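Folding tips from the Kedimdale open day

I went along to the August 2019 open day expecting to watch robots, and came home with better folding habits! The day was all about teaching machines to do laundry, and the work with the hand-held grippers had me glued to the spot.

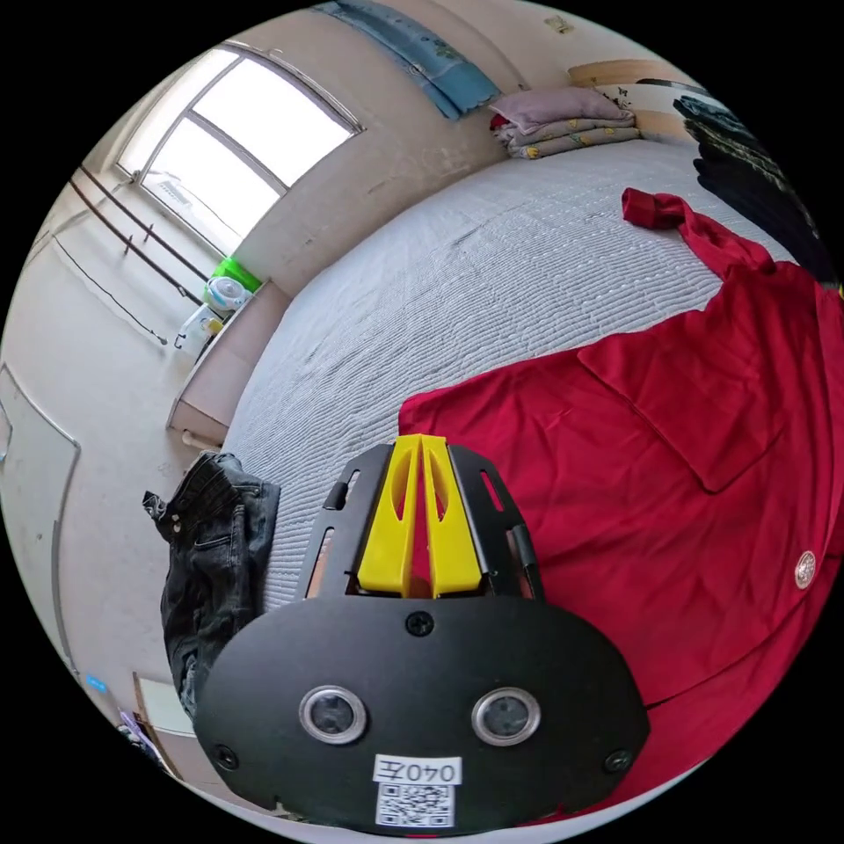
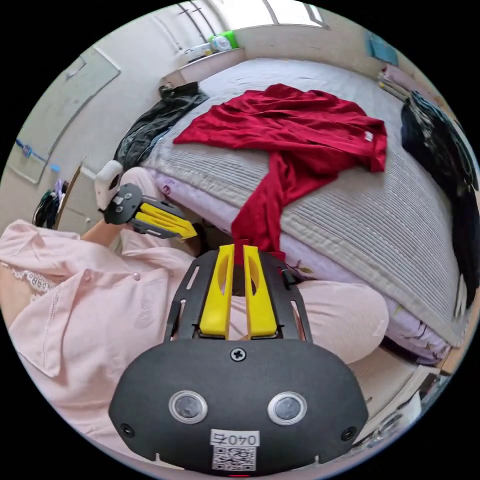 Lajos Bakos showed us round and was happy to talk shirts. His tips:

Lay the garment flat on a bed and smooth the sleeves out first.

Pinch a small bit of cloth, close to a seam — big handfuls bring creases.

Fold sleeves in before you touch the hem.

I've tried it on jumpers and it works a treat. They run another one in May.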